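Travel > Visit Reports > Markets and Fairs

Last updated: February

A morning at the Corken fruit fair

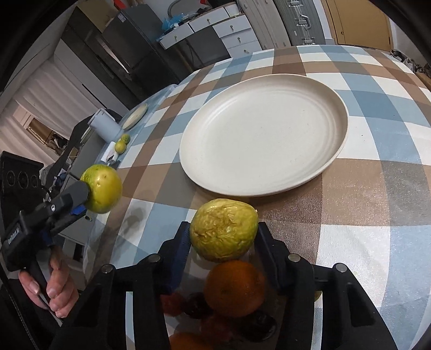 Marino Urkier
Contributing writer, food and small trips

The Corken fruit fair opens at 8 a.m., an hour at which very few people want fruit explained to them. I got there at 8:10 and the man at the gate looked at my shoes with pity. The parking field had been rained on since Christmas, by the feel of it.

Entry is 10 dollars, which gets you a paper wristband, a map printed upside down relative to the actual building, and the right to stand in line. There are 81 stalls this year. The organizers say so on every available surface, including the restroom doors.

I started with the citrus hall, where growers put their best oranges forward and stand behind them like parents at a piano recital. A woman from Flasari let me try three kinds and asked which was sweetest. I picked the wrong one. She sold me a bag of it anyway.

Passion fruit gets its own tasting talk at the far end, and it was the best part of my day. I have always bought the smooth ones because they look healthier. According to the speaker, a wrinkled skin often means the fruit is riper and sweeter inside, as long as it still feels heavy. So that's 40 years of shopping badly. She cut one open and passed out spoons, and the whole row went quiet except for a man crunching the seeds.

Lunch is the weak spot. You would think a fruit fair could manage a fruit salad, but the line outside the only food truck was for sausages – good ones, I should say, with far too much onion. Seats are hay bales. Bring a jacket you don't love.

The afternoon is mostly jam. I tried to be fair to the jam. By the ninth cracker it had all become one jam, and I went to look at the tree sale, where a dwarf lemon was priced at 357 dollars and had a rope around it, like a painting.

The shuttle back to the train leaves from the north gate – the map says south – and the last one goes at 5 p.m. I caught it with two bags of oranges and mud up to the knee.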